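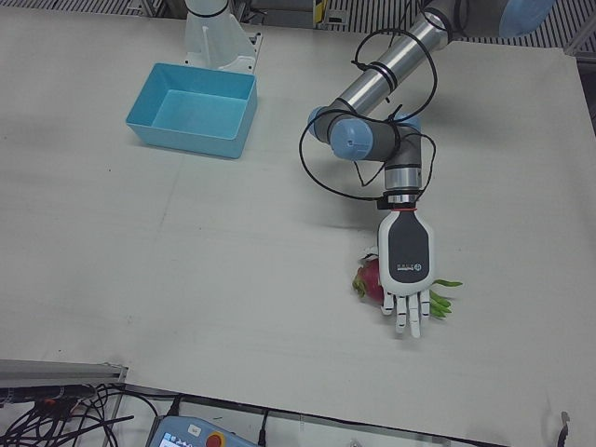 Lavgate Fruit-to-Bin is a small set of pictures about one very plain household job: a piece of fruit is on the table, and it should go in the bin. By "bin" we mean the open plastic tray, as a shop or a pantry uses the word, and never the rubbish. The fruit in this part is a dragon fruit, and the tray is light blue with walls that lean outward a little. At the start of each round the tray must be empty and the fruit must lie directly on the white table, with no cloth or plate below it.

Version of March 28, 2003. Prepared by Effie Ritchie and Rory Laing. Please send corrections to Kirsty Ashworth.

Contents
647 rounds, 2,684 pictures
13 kinds of fruit, one folder for each kind
labels.txt -- one line per picture
notes.txt -- remarks by the labellers, not cleaned

Labels
fruit: the common name, in small letters, with an underscore for the space (dragon_fruit)
tray: empty, filled or unsure
place: table, tray, held or unsure 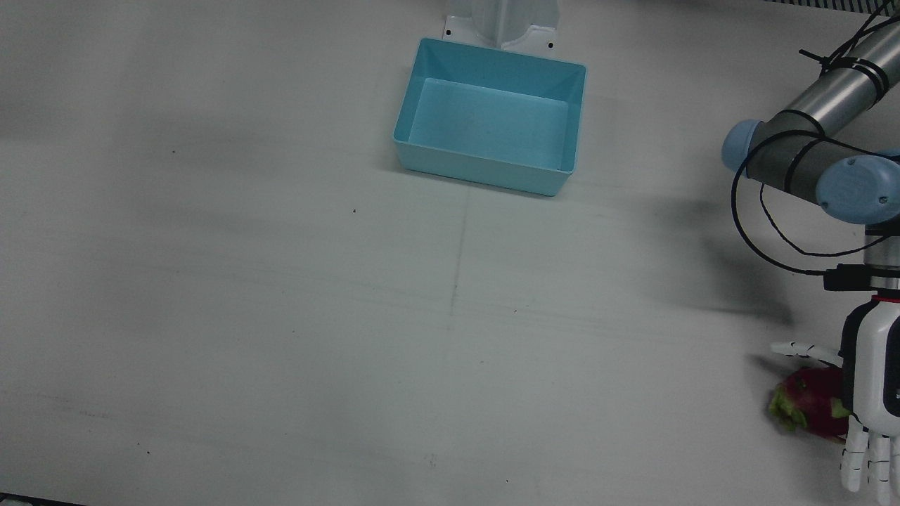 The tray label caused us the most discussion. Wilma Drummond wanted to mark a tray as empty only when the whole floor of it is visible, and Rory found this too strict for the low views. We kept the strict rule. When the tray stands near the top centre of the table and is seen from above at an angle, as it is with the blue one, the far wall and the floor can both be checked, and the label is simply "empty". If the near wall hides part of the floor, write "unsure". Small dark specks on the tabletop are not fruit pieces for our purpose and receive no label.

The colour of the tray is not recorded in labels.txt. We may add it in April.

Handling the fruit
Dragon fruit bruises easily and the scales break at the tips. Take it from below with the full hand when you put it back, and do not pull it by the scales. We change a fruit after 20 rounds, or earlier if the skin becomes soft. Wash it before you eat it, please.
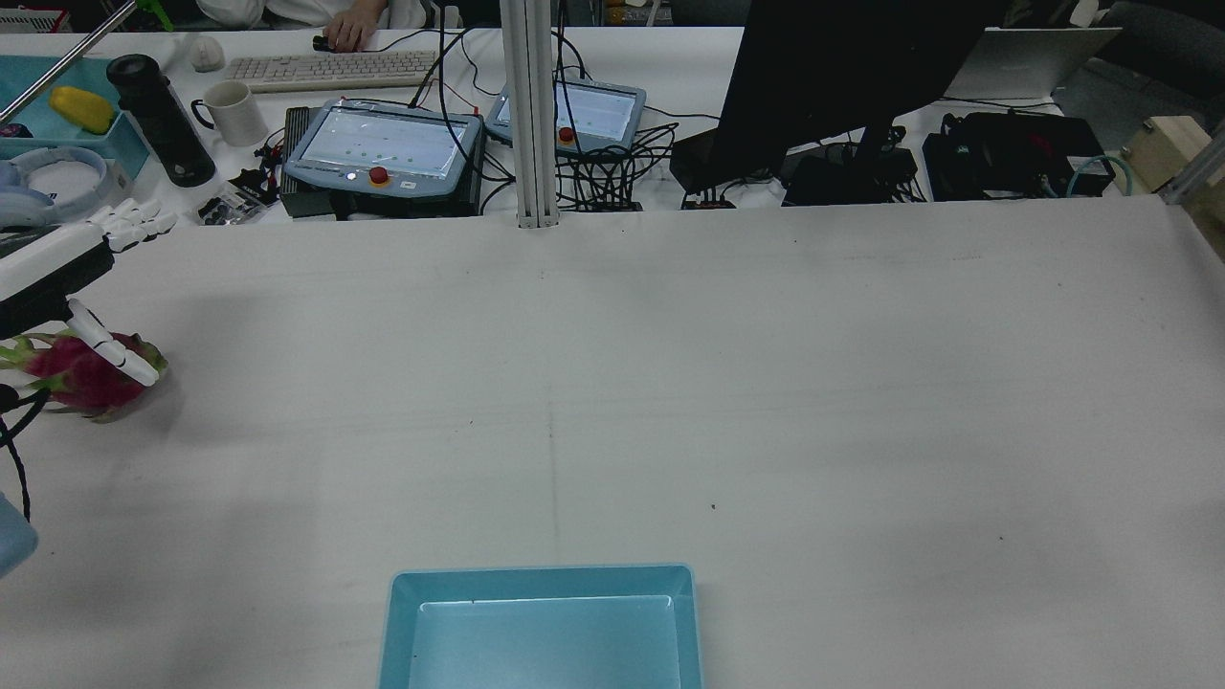 Dragon fruit on the table, with the empty tray at the near side.

Known problems
The folder for limes has two pictures with the label "lemon". Eilidh Shearer found them after the files were closed, so they are listed in notes.txt and will be repaired in the next version.
The words "left" and "right" in the notes follow the person who wrote the note -- they do not agree between different views of the same table. Please do not use them for training without checking.

Terms
Free for study and teaching. For other use, ask Kirsty first.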